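Sovora Kitchen Doors: Frequently Asked Questions

Ordering and measuring

Can I order replacement doors without replacing the cabinets?
Yes. Most orders are for doors and drawer fronts only. The existing cabinets must be square, dry and firmly fixed to the wall. A cabinet that has dropped at one corner will show an uneven gap whatever door is hung on it, and hinge adjustment will correct only a small amount.

How do I measure for a new door?
Measure the old door, not the opening. Take the height first, then the width, both in millimetres, and enter them in that order on the form. Measure at two points in each direction. If the two readings differ, use the smaller. Do not deduct anything for gaps: if the old door closed without rubbing, its size already allows for them.

What is the largest door you make?
The maximum height is 1,975 mm. Doors for taller larder units are supplied as two pieces, split at a height you choose. Any door over 44 mm wider than its cabinet will be queried before it is cut, as this usually means that height and width have been entered the wrong way round.

Do you drill the hinge holes?
Hinge drilling is optional and is charged per door. Give the distance from the top edge of the door to the centre of the upper hole, and from the bottom edge to the centre of the lower hole. State whether the door is hung on the left or the right, as seen from the front. Undrilled doors can be drilled on either side, but we do not accept returns once a hole has been made.

Can I change an order after it has been placed?
Sizes and colours can be changed until the order is marked "In cutting" on your account page. After that the order is fixed. Extra doors can be added as a separate order, and will be painted from a later batch. Slight differences between batches are possible -- see "Colour and finish" below.

Styles

What is the difference between the Vanero and Lorkora ranges?
Vanero doors have a plain, flat face and a small rounded edge. Lorkora doors have a raised moulding. Both are cut from 18 mm board and both take the same hinges, so the two can be used in one kitchen. The usual arrangement is moulded doors on the cabinets and flat fronts on shallow drawers, where a moulding would take up most of the face.

Is the moulding glued on?
No. The moulding on Lorkora doors is cut from the face of the board, so there is no joint to open up. It does mean that a deep knock to the moulding cannot be repaired by fitting a new strip. Small dents can be filled and touched in.

Are glazed doors available?
Glazed doors are available in Lorkora only. They are supplied with the opening cut and a rebate on the back, but without glass. Any local glazier can supply a pane to fit. Ask for toughened glass, and take the door with you if you can, as a pane cut from the nominal size may be tight in the corners.

Colour and finish

Which white should I choose?
We supply three whites: a clean white, a warm white and a grey white. Order samples of at least two and leave them upright in the kitchen for a full day. Look at them in the morning and again under the lights you use in the evening. A sample laid flat on a worktop catches light from above and will look paler than a door.

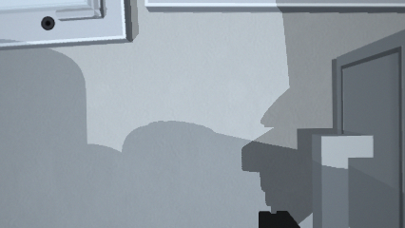 Choosing a white for wall cabinets takes more care than choosing one for base units. Wall cabinets are seen against paint or tile at close range and are often viewed from underneath, with the face partly in shade. Strong lighting also throws the shape of nearby objects onto the wall. With a pale grey-white door against a light grey wall, as here, the two are close enough that the beveled edges and the shadows do much of the work of separating them. If you want a stronger contrast, take the wall colour two steps darker and leave the doors alone. Changing the wall is the cheaper of the two, and it can be done again.

What sheen are the doors?
All painted doors are supplied in a satin finish. Matt is available to order in the grey white only and marks more easily. We do not offer gloss.

Can I paint the doors myself?
Yes. Primed doors are available in both ranges. Use a water-based paint made for woodwork, apply it in thin coats and rub down lightly between them. Paint the backs as well as the fronts -- a door sealed on one side only may bow. Leave the hinge holes free of paint.

Will new doors match ones I bought earlier?
They will be the same colour, but an exact match cannot be promised. Paint shifts slightly with age and with exposure to sunlight. Where only a few doors are being added, place them on a separate run or round a corner from the older ones. If you still have your order number, include it in the notes and we will check the new batch against our retained sample.

Handles and knobs

Do you drill for handles?
No. Handle positions are best marked once the doors are hung and lined up. Use a card template so that the holes fall in the same place on each door, and drill from the front with a block of scrap wood held firmly behind.

Where should a knob go on a moulded door?
On a wall cabinet the usual place is the lower corner opposite the hinges. On a base unit it is the upper corner. Set the knob on the flat outer part of the door, midway between the moulding and the edge. Fixing it across the moulding leaves the base of the knob unsupported on one side, and it will work loose. Other positions are a matter of taste, but check the reach before drilling.

What length of screw do I need?
The screws supplied with most knobs suit an 18 mm door. Drawer fronts are fixed to a separate drawer box, so the screw must pass through both layers. For these, measure the total thickness and add the depth of thread given by the maker of the knob.

Fitting

Can I reuse my old hinges?
Usually, if they are the concealed type with a round cup and the cup matches the hole in the door. Hinges that have stiffened or no longer hold the door closed should be replaced. New hinges from a different maker may need new mounting plates, as the two parts are rarely interchangeable.

The doors do not line up. What should I adjust?
Start with the side screw, which moves the door left or right. Next use the height adjustment on the mounting plate. Leave the depth screw until last. Work along the run from one end, setting each door against the one before it, and make small turns. A pair of doors that meet at the top and part at the bottom needs the upper and lower hinges moved in opposite directions.

How long does it take to fit a kitchen?
A run of base and wall doors can be fitted in a day by one person with a drill-driver, provided the hinge positions match. Allow longer if new mounting plates are needed. Tall larder doors should be hung by two people.

Delivery and returns

How are the doors delivered?
Doors are packed on edge in cartons, in pairs, face to face with foam between them. Deliveries are made to the ground floor only. Keep the cartons indoors for 36 hours before opening them, stored flat and away from radiators.

What should I do if a door arrives damaged?
Photograph the carton before unpacking it any further, then the door and the label on its back. Send the pictures through the contact form with your order number. Do not fit the door. Claims are handled by Léonie Le Goff in customer service, and replacements are cut ahead of new orders.

Who makes the deliveries?
Most orders are carried by Vukadinović, who will send a two-hour slot on the evening before. Slots cannot be changed after 8 pm. Orders placed in May may take a week longer than the date shown at checkout, as the paint line is closed for servicing.

Can I return doors I no longer want?
Made-to-measure doors cannot be returned unless they are faulty or differ from the order. Samples do not need to be sent back. Unopened packs of hinges can be returned for a refund, less the cost of postage.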